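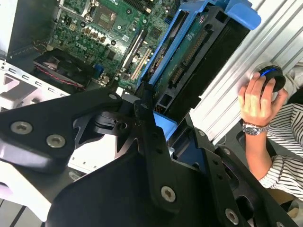
Page last changed: 3/14/08

Dremholm Allotment Association
Minutes of the spring meeting

Present: Gervasio Painemal (chair), Vicente Mansilla, Octavio Maldonado, Babatunde Bako (minutes)
Apologies: Ignacio Bustos

1. Last minutes
Agreed with one change. The plot given up in the fall was 13, as listed on the map by the gate.

2. Water
The Paredes side had low pressure again. Vicente looked at the line and thinks the split is under the path between the two sheds. He will dig there before the water is turned back on. If the pipe needs replacing he can spend up to $200 without coming back to the meeting. Octavio asked that the path be put back level this time - it was left with a dip after the last repair.

3. Plots
Two plots are open. There are three names on the waiting list. Gervasio will call them in order. Plot 13 has bindweed along the back fence and the new holder should be told before signing.

4. Compost
Members are still putting bread and cooked food in the bays. Babatunde to repaint the sign. Octavio proposed closing the left bay until May so it can finish. Agreed. 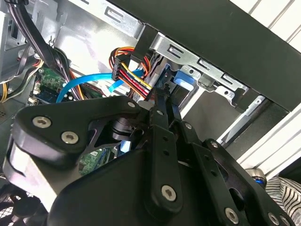
Open computer case, black linkage and silver screws.

5. Seed order
The Lumero catalog prices are up on onion sets and seed potatoes. Agreed to order the same amounts as last year, less the red onions, which did poorly on most plots. Orders and money to Vicente.

6. Fires
Complaint from a neighbor on Gata Lane about smoke on a weekday afternoon. Fires are allowed after dusk only. Gervasio will write back to the neighbor and put a note on the gate.

7. Any other business
Octavio has a wheelbarrow to give away, needs a tire. The shed key is missing from its hook - whoever has it, please return it to Babatunde.

Next meeting in May, date to be set once Ignacio is back.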